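Packers wanted, Clustcombe

Clamach sells snack trays to offices, and wants people to fill them for five weeks from April. I have read too many adverts promising a vibrant family atmosphere, so I will leave that out. You stand at a table and put things in compartments - 400 trays a shift between the team, more if the orders ever match the forecast.

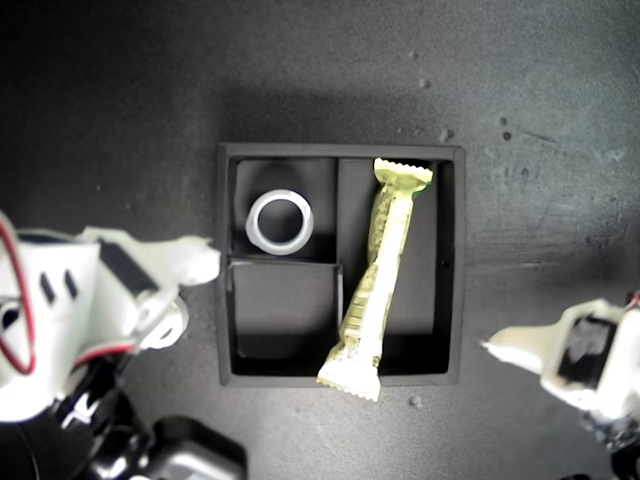
Do I need experience?
None at all, though tidy hands and a tolerance for repetition will get you further than a glowing CV.

Head office believes a new layout will cut our returns. I doubt it, but we are trying it, and you will be asked what you think.
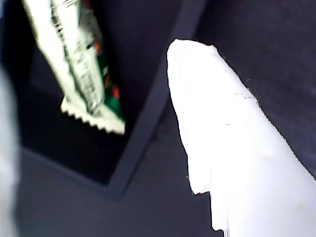
Most complaints we get are about bars that arrive crushed or split. Checking is therefore half the job, and I would like it done properly. Look at the crimped zigzag edge on the end of each wrapper as well as the printed side, and put doubtful ones aside.

Breaks are paid. Write to Beatriz Vilela at Clamach, Clustcombe, with a few plain lines on why you want the work.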